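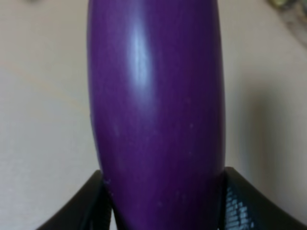 Lesezeit: 12 Minuten

Fachschule für Lebensmittelwirtschaft Bostham
Modul Warenkunde und Lagerhaltung
Skript zur Lehreinheit 3: Fruchtgemüse nach der Ernte

Vorbemerkung

Das vorliegende Skript begleitet die Vorlesung und ersetzt diese nicht. Es setzt die Inhalte der vorangegangenen Einheit zu Wurzel- und Blattgemüse voraus, insbesondere die Begriffe Atmungsintensität, relative Luftfeuchte und Taupunkt. Die im Text verwendeten Betriebsdaten beziehen sich auf das Lehrlager Skolham, in dem auch der praktische Teil des Moduls stattfindet. Die Einweisung in die Kühlräume erfolgt am Freitag der ersten Praxiswoche und ist für alle Studierenden verpflichtend.

1. Begriff und Abgrenzung

Als Fruchtgemüse werden im Handel Gemüsearten zusammengefasst, deren verzehrter Teil botanisch eine Frucht ist. Dazu zählen unter anderem Tomate, Paprika, Aubergine, Gurke, Zucchini und Kürbis. Die Abgrenzung zum Obst folgt der Verwendung und der Kulturweise, da die genannten Arten überwiegend einjährig angebaut werden. Für die Lagerhaltung ist diese Unterscheidung von geringer Bedeutung. Maßgeblich sind die Herkunft der Art, der Reifegrad bei der Ernte und die Beschaffenheit der Fruchtschale.

Zwei Pflanzenfamilien stellen den größten Teil des Sortiments. Tomate, Paprika und Aubergine gehören zu den Nachtschattengewächsen, Gurke, Zucchini und Kürbis zu den Kürbisgewächsen. Innerhalb beider Familien finden sich Arten, die vollreif geerntet werden, und solche, die in einem physiologisch unreifen Stadium in den Handel gelangen. Aubergine, Gurke und Zucchini sind der zweiten Gruppe zuzurechnen: Ihre Samen sind bei Handelsreife noch nicht vollständig ausgebildet. Mit zunehmender Ausreife werden die Samen hart, bei der Aubergine dunkelt das Fruchtfleisch nach, und der Geschmack kann bitter werden.

2. Stoffwechsel nach der Ernte

Mit der Trennung von der Pflanze endet die Versorgung der Frucht mit Wasser und Assimilaten. Die Atmung setzt sich fort. Zucker und organische Säuren werden unter Aufnahme von Sauerstoff abgebaut, wobei Kohlendioxid, Wasser und Wärme entstehen. Die Wärmeabgabe ist bei der Auslegung der Kühlung zu berücksichtigen, vor allem in den ersten Stunden nach der Einlagerung feldwarmer Ware.

Nach dem Verlauf der Atmung werden klimakterische und nichtklimakterische Früchte unterschieden. Die Tomate zeigt während der Reifung einen deutlichen Anstieg von Atmung und Ethylenbildung und reift nach der Ernte weiter. Aubergine und Gurke werden als nichtklimakterisch eingestuft. Ein Nachreifen im Lager mit Gewinn an Genusswert findet bei ihnen nicht statt. Beide Arten reagieren jedoch auf von außen zugeführtes Ethylen. Bei der Gurke führt es zur Vergilbung, bei der Aubergine werden vor allem der Kelchabwurf und der Verderb begünstigt. Eine gemeinsame Lagerung mit reifen Tomaten, Äpfeln oder Melonen ist deshalb zu vermeiden.

3. Wasserverlust

Fruchtgemüse besteht zum weit überwiegenden Teil aus Wasser. Die Abgabe an die Umgebungsluft erfolgt über die Schale, über Verletzungen und in erheblichem Umfang über den Bereich des Stielansatzes. Die Wachsschicht der Kutikula wirkt als Verdunstungsschutz; mechanische Beanspruchung beim Sortieren und Umpacken mindert diese Wirkung.

Der Wasserverlust hat drei Folgen, die getrennt zu erfassen sind:

a) Masseverlust, der sich unmittelbar auf das Verkaufsgewicht auswirkt
b) Verlust an Festigkeit und Glanz
c) Schrumpfen der Schale, meist beginnend in der Nähe des Kelches

Rechenbeispiel aus dem Lehrlager Skolham

Eine Partie Auberginen wird in 168 Kisten mit je 19 kg Nettomasse eingelagert. Die Einlagerungsmasse beträgt demnach 3.192 kg. Bei der Auslagerung wird ein Masseverlust von 3 % festgestellt.

Masseverlust = 3.192 kg × 0,03 = 95,76 kg
Auslagerungsmasse = 3.192 kg − 95,76 kg = 3.096,24 kg

Je Kiste entspricht dies einem Verlust von 0,57 kg. Im Lagerbuch ist der Wert für die gesamte Partie einzutragen. Eine Aussortierung verdorbener Früchte ist gesondert zu buchen und darf nicht mit dem Verdunstungsverlust zusammengefasst werden.

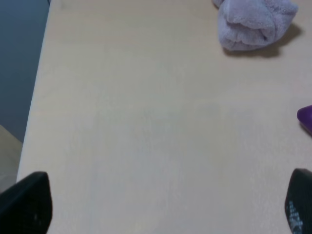
4. Kälteempfindlichkeit

Die meisten Arten des Fruchtgemüses stammen aus tropischen oder subtropischen Gebieten. Temperaturen, die für Kohl oder Möhren günstig sind, verursachen bei ihnen Kälteschäden, auch wenn der Gefrierpunkt nicht unterschritten wird. Als Ursache gelten Veränderungen an den Zellmembranen, deren Durchlässigkeit zunimmt. Das Ausmaß der Schädigung hängt von der Temperatur und von der Dauer der Einwirkung ab.

Typische Merkmale sind eingesunkene Stellen in der Schale, glasige Bereiche und eine erhöhte Anfälligkeit gegenüber Fäulniserregern. Bei der Aubergine kommt eine Verbräunung der Samen und des Fruchtfleisches hinzu. Häufig treten die Symptome erst hervor, nachdem die Ware in eine wärmere Umgebung gebracht wurde. Eine Beurteilung allein im Kühlraum ist daher nicht ausreichend.

Für die Übungen im Lehrlager gilt bei Auberginen ein Sollwert von 12 °C bei hoher relativer Luftfeuchte. Gurken werden im selben Raum geführt. Reife Tomaten sind in Raum B unterzubringen. Kürbisse mit ausgehärteter Schale erfordern trockenere Luft und werden in diesem Skript nicht weiter behandelt.

5. Wareneingangsprüfung

Die Prüfung erfolgt vor der Einlagerung und umfasst Begleitpapiere, Temperatur und äußere Beschaffenheit. Die Kerntemperatur wird mit dem Einstechthermometer an Früchten aus verschiedenen Lagen der Palette gemessen. Angestochene Früchte sind aus der Partie zu entnehmen.

Bei der äußeren Beschaffenheit ist auf folgende Merkmale zu achten:

Schale: sortentypische Färbung, Glanz, keine Risse und keine Druckstellen
Festigkeit: Die Frucht gibt auf leichten Fingerdruck wenig nach und nimmt ihre Form wieder an
Kelch und Stiel: frisches Aussehen, kein Schimmelbefall, Schnittstelle sauber
Form: Leichte Krümmungen sind je nach Handelsklasse zulässig

Form und Farbe variieren zwischen den Sorten erheblich. Neben keulenförmigen Früchten werden schlanke, langgestreckte sowie runde Typen angeboten, neben violetten auch weiße und gestreifte. Ein matter Glanz deutet bei dunkelschaligen Sorten häufig auf Überreife oder Wasserverlust hin. Die Bewertung hat stets anhand des Sortenblattes zu erfolgen. Sortenblätter der Erzeugergemeinschaft Plaria liegen im Prüfraum aus; für Ware des Großmarktes Vidal ist das allgemeine Formblatt zu verwenden.

6. Verpackung und Stapelung

Verpackungen sollen die Ware vor Druck und Austrocknung schützen und zugleich den Abtransport der Atmungswärme zulassen. Vollständig geschlossene Folien ohne Perforation begünstigen die Bildung von Kondenswasser, sobald die Temperatur schwankt. Kisten sind so zu stapeln, dass die Lüftungsöffnungen übereinanderliegen. Zur Wand und zur Raumdecke ist ein Abstand einzuhalten, der den Luftstrom nicht behindert.

Stiele mit scharfkantigen Schnittflächen können benachbarte Früchte verletzen. Auberginen werden aus diesem Grund in gleicher Richtung gelegt. Das Umschichten einer bereits eingelagerten Partie ist auf das erforderliche Maß zu beschränken.

7. Hinweise zum Praxisprotokoll

Das Protokoll enthält die Partiebezeichnung, die Masse bei Ein- und Auslagerung, den Temperaturverlauf sowie die Bewertung der äußeren Beschaffenheit. Abweichungen vom Sollwert sind mit Uhrzeit zu vermerken. Die Abgabe erfolgt schriftlich bis Ende September im Sekretariat der Fachschule. Verspätet eingereichte Protokolle werden erst im folgenden Prüfungsabschnitt berücksichtigt.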